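Wound Healing for Second Years – Handout 3
Notes by Lovely Ocampo, with thanks to Murray Ellery for letting me pinch his old diagrams

Welcome back, everyone. Last time we got as far as clotting, and I promised we would finally reach the part I'm fondest of, so make yourself a cuppa and have last week's sheet handy.

Healing is usually taught as a row of stages, and that's fine for learning the names. In a living person they overlap a great deal – one end of a cut can be laying down new tissue while the other is still busy with inflammation.

Inflammation
Small vessels widen, their walls become leakier, and white cells move out into the tissue. Neutrophils tend to arrive first. Macrophages follow, clearing debris and sending out the signals that call in fibroblasts. If you remember only one cell from today, please make it the macrophage!

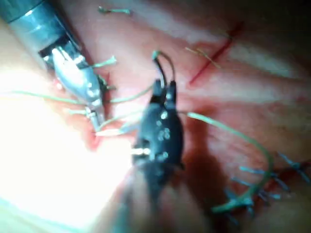
Proliferation
Fibroblasts now get to work on collagen, mostly type III to begin with, and new capillaries grow in among them. The result is granulation tissue, which is soft, pink and easily upset. Surface cells creep in from the margins at the same time, and they travel best over a moist bed. Students often write that a wound should be "dried out" to heal, and I do take marks off for it, with regret.

Primary and secondary intention
When clean edges are brought together there is only a narrow gap to fill, and we call that primary intention. A wound left open has to fill from the base upwards, with a good deal more contraction along the way. Colour and flavour your essays with clinical cases if you like, but get these two terms the right way round.
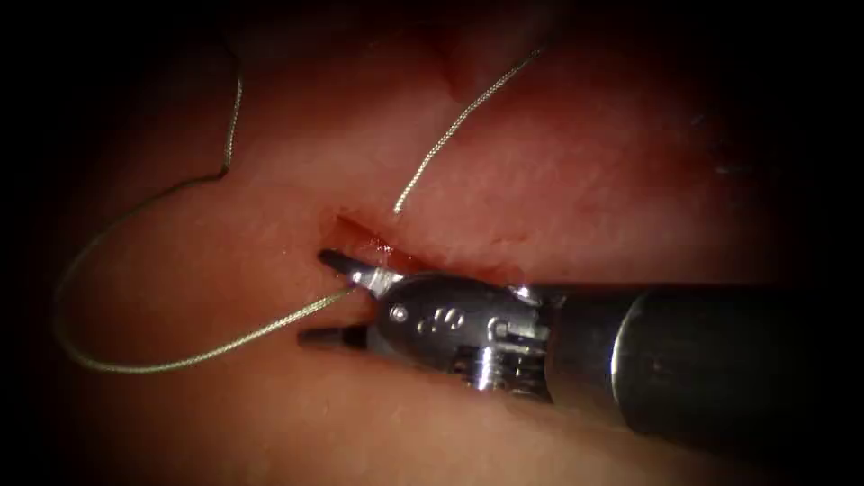 Remodelling
Type III collagen is gradually replaced by type I, and the fibres line up along the lines of tension. This carries on for 12 months or longer, and the scar never quite recovers the strength of the original tissue. Diabetes, smoking, poor nutrition and steroids can all slow things down, so do revise how each one acts.

Before our next class
Read the Bailly chapter (Monique and Régis, the green copy in the Hughes Room) and write me a page comparing a skin wound with a healing bowel join. Florian Le Goff is taking the tutorial while I'm away, so hand your page to him.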